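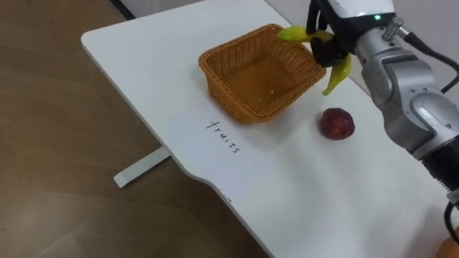
Skeltport,一月

社区互助站 > 影视拍摄与公共场所 > 外景协调

室内外同时借用场地拍摄,协议应如何订立,邻里事务由哪一方承担?

Skeltport旧海关楼管理处

各位同仁、各位邻里:

我处负责旧海关楼的日常开放与维护。日前收到Wovum影视公司来函,拟借用本楼一层大厅、侧院及后方卸货通道,拍摄一部剧情长片的若干场次。来函称,主要内容为一场疏散戏,含群众演员奔跑、少量烟雾效果及一辆旧式救护车驶入侧院,另有数场室内对白。拍摄拟安排在夜间,自傍晚布光至次日清晨撤场。

对方派出的勘景小组已到场两次,测量了大厅层高、门洞净宽和配电容量,并附来一份场地使用协议草案。草案全文较短,对恢复原状仅写“拍摄结束后由制片方负责清理”,对保险、延时、烟雾及对外发布均未作约定。对方外联人员口头表示,此为行业通行文本,其他场地均照此签署。

我处此前仅接待过单机访谈类拍摄,对剧组整体进驻缺乏经验,现就以下事项请教:

一、协议草案应当补充哪些条款,是否有必要另订附件;

二、侧院与通道紧邻住宅,夜间拍摄的告知义务应由场地方还是制片方履行,何时告知为宜;

三、演员阵容尚未公布,对方要求我处工作人员签署保密承诺,而居民必然会前来询问,两者如何兼顾;

四、押金数额以何为据。

本楼大厅地面为早年铺设的水磨石,局部已有裂纹,卸货通道的雨棚亦不宜承重。如有同类场所的管理人员曾处理类似情形,恳请赐教。各方意见将提交我处例会讨论。

Loredana Palumbo

本人曾在一处市属剧场担任场地协调工作多年,先后与数个剧组打过交道,谨就来帖所列各项答复如下,供贵处参考。

关于协议文本。对方所称“通行文本”,一般是制片方自行拟定、用于民宅或小型店铺的简式协议,对公共建筑并不适用。建议贵处保留其正文,另订附件,并在正文中写明:附件与正文不一致时,以附件为准。附件至少应包含下列内容。

使用范围。须以平面图标注,逐间写明用途:拍摄区、设备停放区、化妆与服装区、用餐区、候场区。剧组实际占用的面积往往大于镜头所需,未在图上标注的房间一律视为不开放。卸货通道的雨棚既不宜承重,应在图上注明禁止悬挂灯具、遮光布及任何吊点,并要求对方灯光部门负责人单独签字确认。

时间。进场、布光、开机、停机、撤场应分别列明。夜戏最易拖延,若只写“至次日清晨”,贵处次日能否按时开放便没有保障。建议约定一个最迟撤场时刻,例如早晨六时,逾时按小时计费,费率高于正常时段。布景和拆景所用的日子同样属于使用期,不可以“当日未开机”为由免费。

人员。贵处应要求对方提交人员总数,并区分摄制人员与群众演员。我处当年接待的一个剧组,申报时只写了主创各部门,当晚实际到场的群众演员为266人,卫生间和疏散出口均不敷使用,最后由消防值班人员要求分批入内。大厅的核定容纳人数应写入附件,候场人员超出部分由对方在楼外另行安置。

地面保护。水磨石有旧裂纹者,轨道车、升降台和摇臂的点荷载都需核算。请对方在进场前提交设备清单及单件重量,轨道下方铺设垫板,垫板规格由贵处认可。器材如系租赁,可请租赁商直接出具参数。我处当时的灯光器材由Negri器材行提供,该行应我方要求逐件列出了支架底脚尺寸,并未另收费用。另外务必禁止在地面直接粘贴强力胶带,演员走位标记应使用低粘度胶带,并于每晚收工时揭除。

烟雾。应当写明所用烟雾的种类、发生器数量和操作人姓名。旧建筑的感烟探测器一旦触发,会牵连整栋楼宇。若需临时隔离某一探测回路,必须由贵处的消防维保单位操作,制片方人员不得触碰主机;隔离期间安排专人巡视,停机后当场恢复并签字。此项费用由制片方承担。

车辆。救护车驶入侧院一节,建议要求对方提交行驶路线、车速上限和驾驶人资质,并在拍摄前以空车低速试行。警灯与警笛原则上不得同时使用,警笛声可于后期制作中加入,现场没有鸣响的必要。夜间反复闪烁的灯光对邻近住户影响很大,可要求开机时方予点亮。

恢复原状。“负责清理”四字过于笼统。宜由双方在进场前共同查验,逐处拍照,对已有裂纹、划痕编号登记,双方签字各执一份;撤场后依同一份清单复验。复验应安排在白天自然光下进行,夜间灯光下许多划痕难以辨认。

关于押金。并无统一标准。我处的做法是请熟悉的修缮单位就最可能受损的部位出具一份估价,以此作为押金的基数,复验合格后退还。保险则另计,应要求对方将贵处列为附加被保险人,并在进场前交来保单副本,口头承诺不予采信。

关于告知。本人认为应以制片方名义书写,由贵处审阅后联名发出。只署制片方,居民不知向谁投诉;只署贵处,日后一切不便均会归于贵处。告知函应载明日期、时段、道路及停车的影响、是否有枪声或爆破效果,以及一个夜间有人接听的电话。该电话须在发函前实际拨打验证。

谨供参考。若贵处需要附件的条目样式,可在本帖下留言,本人可将旧稿整理后贴出。

Onyekachi Anozie

前一位的意见相当完备,本人不再重复,仅就第二、第三两项补充。本人现任本地一处居民联合会的联络人,去年冬季Lurkard制作公司在我区河堤拍摄夜戏,前后历时数晚,联合会全程参与协调。

其一,告知不宜只发一次。我区当时在开拍前两周投递了第一封函件,多数住户阅后即忘。开拍前一日又在各楼门口张贴简短通知,只写次日的起止时间和封闭路段,效果明显优于前者。如拍摄计划因天气顺延,亦应当日更换通知,切勿让旧通知继续留在门上。

其二,噪声问题以发电车为首。导演和演员的声音反而有限,真正引起投诉的是发电车整夜运转。我区与剧组商定,发电车停放处距最近住宅窗户不得少于50米,并由剧组加设隔音围挡。有一晚因电缆长度不足,发电车被移近,住户在窗边测得56分贝,联合会随即致电现场制片,对方当晚将车辆移回。此类距离如能事先写入附件,现场便无须争执。至于贵处所在区域夜间噪声限值为何,请向主管部门核实,不可直接套用我区的数字。

其三,关于保密。贵处工作人员所签承诺,应限于剧本内容、未公布的演员姓名、布景细节及工作照片,不应涉及施工时间、道路封闭和安全事项,后者属于居民有权知悉的范围。请对方将此项例外逐条写明。居民询问有哪位演员到场时,统一答复“演员事宜请向制片方查询”即可,工作人员不必否认,也不宜猜测。

我区拍摄期间,仍有不少人在警戒线外等候,并有人将替身误认为主演,消息传开后次晚围观者更多。剧组此后在主要路口增派了引导人员。贵处侧院若有临街围栏,宜提前与对方商定围观者可站立的位置,预留轮椅和婴儿车通行的宽度。公共道路上的普通拍照,场地方通常无权禁止,引导人员的态度应当和缓,不得要求路人删除照片。

其四,对居民的补偿。我区未向各户发放现金,而由制片方向联合会支付一笔款项,用于更换公共照明。此种安排须经居民会议通过,并公开账目。如有住户因作息或健康原因确需暂避,应个别处理,由制片方承担住宿费用。

其五,群众演员。贵处可以询问对方是否在本地招募。我区有几位居民报名参加,事后反映等候时间甚长,夜间寒冷,热饮供应不足。若贵处能提供一间有暖气的房间作为候场之用,宜列入图纸并计费。

卸货通道路段如须封闭,许可由道路主管部门核发,贵处无权代为同意。对方若在来函中将道路与场地一并请求贵处批准,复函时请务必分别说明。

码头街住户

我家楼下拍过一次。建议先问清楚有没有雨戏,洒水车一来地上全是水,冬天会结冰。另外他们说拍到半夜,结果拍到天亮。押金多收一点为好。

Skeltport旧海关楼管理处

感谢三位答复。现将处理情况说明如下。

我处已复函Wovum影视公司,要求补充附件,列明平面图、设备重量、烟雾操作及最迟撤场时刻,并就侧院是否安排洒水一并询问。对方回复称,室外部分无雨戏,烟雾发生器数量可以减少,救护车警笛改由后期处理。保险事宜对方尚在与承保方确认,未收到保单副本之前,我处不予开放进场。

道路封闭一项,已告知对方自行向道路主管部门申请。

另请Loredana Palumbo女士拨冗贴出附件条目样式,尤其是进场前查验清单的部分。我处大厅裂纹较多,拟按开间分区编号,不知贵处当年是按房间登记,还是按部位登记。

Loredana Palumbo

按房间登记,房间之内再分地面、墙面、门窗、顶棚四类。大厅面积较大时,可以立柱为界划分区域,编号写在平面图上,照片文件名与编号一致。裂纹应在旁侧放置标尺后拍摄,两端位置亦须注明。样式整理后将另帖发布,届时在此附上标题。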